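Brononham Community Garden -- notes from the July meeting

Hi all, it's Amber Kershaw again, typing this up at my kitchen table because Liam had the pen last time and we still can't read it. Present were me, Liam Dobson, Barbara Szczepańska and Callum Kettle. Gareth Rowbotham sent his apologies (knee again, get well soon Gareth!).

Last month's notes were agreed once we'd fixed the spelling of Gosden Lane.

Water came first and took up most of the evening. The bill for the spring was $2656, and there was a bit of a gasp when I read it out. Callum thinks the meter by the Gosling Street gate is running even with everything shut off, so he's going to read it last thing at night and again at breakfast. We talked about rain tanks too, and Barbara has a price for two of them from Wovonard, 1000 gallons each, delivery included.
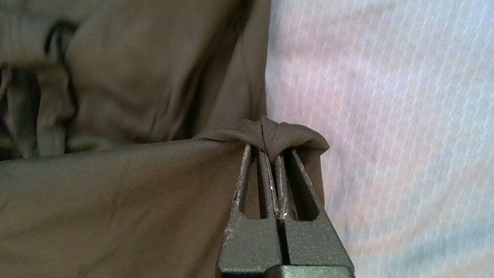
Can plot holders still use the hose in the evening?

For now they can, on any evening after six, as long as the tap is turned off at the wall and the hose goes back on its hook.

We moved on to the plots after that. There are four free on the Gosden Lane side and the waiting list is longer than I've ever seen it, which is lovely -- but please be patient with me, I'm calling people in order and half of them are on vacation. Liam wants to split one into halves for beginners. I liked it, Callum didn't, and we'll vote in August when Gareth's back.

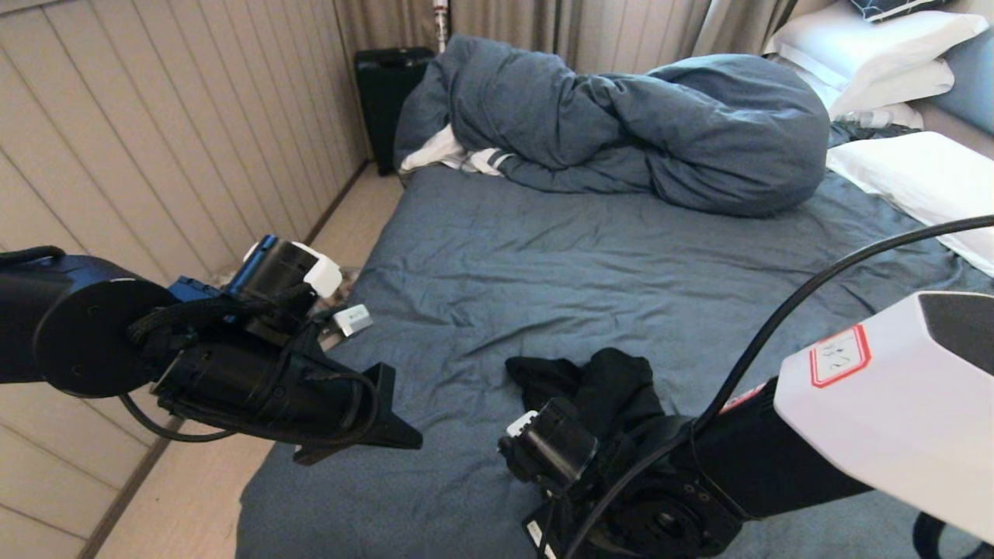

Barbara then brought up the compost bays, and I have to say she's right, the middle one is a mess. No cooked food and no glossy paper, please! She'll turn the heap with Liam before the tomatoes get going and she'd love another pair of hands.

Squash swap is on for August. Bring a bag. Callum is doing lemonade and I'm still hunting for the long table.

To do: Callum, meter. Barbara, written quote for the tanks. Me, waiting list and table. Liam, new padlock.

Last updated: July 9, 2026

Recent items
Seed order results
Who has the wheelbarrow?
Notes from the spring cleanup
Plot rules (short version)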